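Workshop notebook, September, bench 2
Kiros Kumsa

9:40. Table wiped down again. The white top has picked up its usual crop of specks, which the cleaner from Vedside moves from one side to the other with great patience. I tried a fingernail on three of them. Two are in the surface for good and one was toast. No more breakfast on bench 2, and I include myself in that.

Blocks next. The Bemel set is down to colors I can live with: red, yellow, green. The blue went to Moussa's room for "an afternoon" in spring and I have stopped asking. The green one looks bigger than the yellow to me. Moussa says they came out of the same box and I should get my eyes tested. Calipers are in the drawer under the vise, or were. To be settled when they come back.

10:25. Black square marked out on the white. First try was a trapezoid with ambitions. Second try I used the steel rule and got something I would show to visitors. Thick borders are better than the thin ones we had, you can find them from the door. Leftover strip of black tape stays on the table for repairs, so please don't tidy it away.
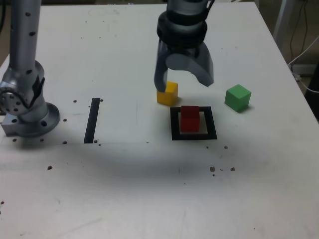
The argument over what counts as "in the square" took up most of the time before lunch. My position: a block is in if the whole base is inside the black. Moussa's position: a block is in if a reasonable person would say so. We asked two reasonable people and got two answers. For now the log sheet has a third column, "on the line", and I expect it to fill up faster than the other two.

Shadows are also on my list. The lamp over the bench throws them down and to the right, and on a white top they're soft but they're there. Dedwood offered us a diffuser panel for 54 dollars plus shipping. I offered us a sheet of baking parchment and some clips. Parchment is winning on price and losing on dignity.

2:15. Log sheet is at line 498, which means the pad has 5 pages left, which means somebody has to fill in the order form. The order form is 31 fields long and wants to know our fax number.

To do:
- calipers, find, then measure green against yellow
- new pad
- ask again about the blue block, nicely
- corners of the square: press down any that lift
- decide about the line before the third column becomes the whole sheet

4:50. Calipers found, in my coat. Battery flat. Green versus yellow carries over to tomorrow.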